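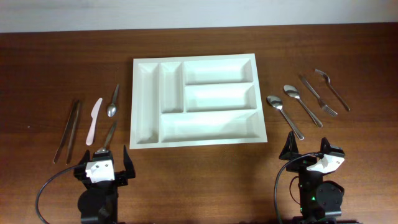 Participants Wanted: Kitchen Drawer Sorting Study

Cestura is looking for 57 adults to take part in a paid study on how people put away cutlery. We design drawer inserts and trays for home kitchens, and we want to watch people use them before we settle on the next set of layouts. Sessions start in April at our Hoarau Street office.

You do not need any experience. You do not need to be tidy. If you put away silverware at home, even now and then, you qualify.

What You Will Do

Each session takes place at a table with one tray and a set of loose utensils laid out beside it. You will be asked to put the utensils in the tray the way you would at home. There is no correct answer, and the person running the session will not tell you where anything goes.

Our current tray is white and rectangular and has five compartments: a long narrow one down the left side, a shorter one next to it, two wide ones on the upper right, and a long one across the bottom. The utensils include both metal and plastic pieces. The plastic ones get mixed in on purpose. A lot of households keep a few, and we want to know whether people put them with the metal ones or give them a place of their own.

After the first round you will empty the tray and do it again with a different mix. Later rounds use trays with other layouts. Between rounds you will fill out a short form on what was easy to place and what was not. Small spoons have given people the most trouble so far, so expect a few questions about those.

At the end there is a short interview. We will ask what is in your cutlery drawer now, who in your home puts things away, and whether you use an insert or just the bare drawer. You can skip any question.

Time and Pay

One session, 100 minutes including breaks. You will be paid $47 at the end of the session by check or prepaid card, your choice. If you have to stop early you will still be paid the full amount. Parking in the Wuleleck garage is free with validation from our front desk. We do not reimburse bus fare.

Who Can Take Part

You must be 21 or older.
You must be able to sit or stand at a table for the length of a round. Chairs are provided.
You must be comfortable handling ordinary table knives, forks and spoons.
You must not work for a company that makes or sells kitchen storage.
Only one person per household, please.

Left-handed people are especially encouraged to apply. We had very few in our last study. We would also like to hear from people with arthritis or a weak grip. Tell us ahead of time if you need a higher or lower table and we will set one up.

Recording

Sessions are recorded on video so that we can go back over the order in which things were put away. Recordings are seen only by the Cestura design team and are deleted when the project closes. They are not used in advertising. You will sign a consent form when you arrive and will get a copy to take home.

What to Bring

A photo ID and your reading glasses if you use them. Please leave bulky bracelets at home or plan to take them off, as they catch on the tray dividers. You do not need to bring any utensils of your own. If you would like to bring a photo of your own drawer for the interview, that would be helpful. Please don't clean it up first.

How to Apply

Write to Mesfin Gebretsadik, study coordinator, with "Drawer Study" in the subject line. Include your name, a daytime phone number, whether you are right- or left-handed, and whether mornings or evenings work better for you. Evening places are limited and go quickly. You can also pick up a paper form at the front desk.

We will call to confirm your place. If you have not heard from us within two weeks of applying, your group is probably full, and we will keep your name for the next study unless you ask us not to. That one will be on the Grevia line of deep drawers for pots and lids.

People who took part in our dish rack study last year are welcome to apply again.

Posted 4 March 2019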